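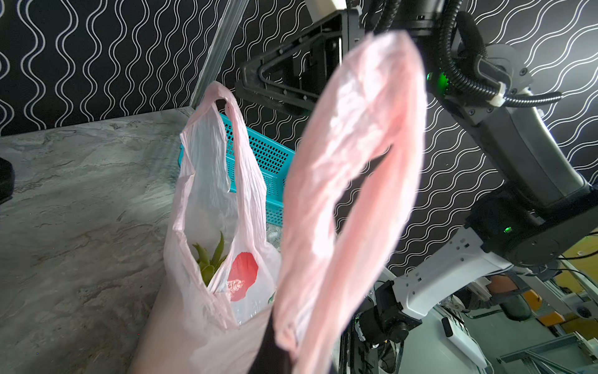

A pink and white plastic bag on a gray marbled countertop, with green leaves inside.

How a Hollow Brass Figure Is Made

Brass is a mixture of two metals, copper and zinc. A mixture of metals is called an alloy. Brass is yellow, it does not rust the way iron does, and it melts at a lower temperature than pure copper.

Many brass figures are made by a method called lost-wax casting. The workshop at Jindmont uses it for small animals and lamps. The steps below follow one figure, a sitting elephant 24 centimeters tall.

Step 1: The core
The maker shapes a lump of clay and sand into a rough elephant, a little smaller than the finished one. This lump is the core. It keeps the figure hollow. A solid elephant of the same size would be very heavy, and thick metal shrinks unevenly as it cools, which can leave pits and cracks.

Step 2: The wax
A layer of wax is put over the core. Every detail is cut into the wax: eyes, toenails, the folds of the ears. Whatever the wax looks like, the brass will look like. Metal pins are pushed through the wax into the core to hold it in place later.

Step 3: The channels
Wax rods are attached to the figure. When they melt, they leave tunnels. Some tunnels let the metal in. Others, called vents, let the air out. If air is trapped, the metal cannot fill that part of the mold.

Step 4: The mold
The wax is covered with fine, wet clay, then with coarser clay. Fine clay copies small details. Coarse clay is stronger. Each coat has to dry before the next one goes on. In damp weather this is the slowest part of the job.

Step 5: The wax comes out
The mold is heated with its opening facing down, and the wax runs out. There is now an elephant-shaped gap between the core and the mold. This is the "lost" wax, although most workshops collect it and use it again.

Step 6: Pouring
The brass is melted in a pot called a crucible and poured into the hot mold in one go. If the pouring stops halfway, a seam may form where the first metal has already started to harden.

Step 7: Breaking and finishing
After the metal cools, the mold is broken with a hammer. It cannot be used a second time. The metal rods left by the channels are sawn off, the pins are cut out and the holes plugged. Then the surface is filed and polished.

Iason Kokkinos, who casts at Jindmont, spent 40 hours on the elephant -- 23 of them on filing and polishing.

Words to know
Alloy: a mixture of a metal with one or more other elements.
Core: the clay center of a hollow casting.
Crucible: a pot that can hold melted metal.
Vent: a tunnel that lets air out of a mold.

Text: Eugénie Guillot
03/08/2025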